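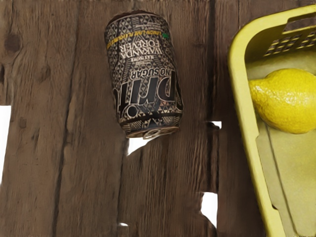 Home Opinion Letters Food Archive Contact

In defense of the long lunch

By Bastian Kettler

2021-01-30

Print this article E-mail this article

My grandmother ate lunch at the kitchen table every day of her working life, and it took her the better part of an hour. She ran a fabric shop in Tindum, a town of 2510 people where everybody knew that the door would be locked at noon and that rattling the handle would get you nowhere. I have been thinking about her a good deal this winter, mostly while eating crackers over my keyboard.

Like many of you, I have worked from home since last spring, and I had imagined (as I suspect we all did) that being ten steps from my own refrigerator would turn me into a person who eats properly. I pictured soup. I pictured a real plate! What I got was a calendar with meetings laid end to end from nine until 5, and a sandwich eaten with the microphone off. One afternoon in November I couldn't remember whether I had eaten at all, and had to go and look in the sink for the evidence.

Now, I know there are people who can't stop for lunch. My cousin drives a delivery route out past Drakos and takes her meals at red lights, and a column telling her to set out a cloth napkin would deserve whatever she threw at it. I'm talking to those of us who could stop and don't - who have decided, without anyone asking us to, that a busy person is one with crumbs in the space bar.

At my first job, with a small printing firm called Pleludari, the whole shop sat down together. The presses went quiet, somebody sliced bread, and for forty-five minutes we argued about soccer and other people's weddings. I learned more about setting type at that table than I ever did at the machines, and I learned which of my coworkers was having a hard time, too, because you can hear it in how a person asks for the salt. The firm got its work out on time, as far as I can recall, apart from one order of 800 calendars that began with February, and I don't think we can blame lunch for that.

So I have started again, in a small way. At noon the laptop gets shut and goes in the other room. My wife and I sit down, and some days we talk and some days we just chew and look at the neighbor's dog. Twice now I've missed a call, and both callers tried again at one, sounding perfectly cheerful. One of them had been eating lunch too.

Print E-mail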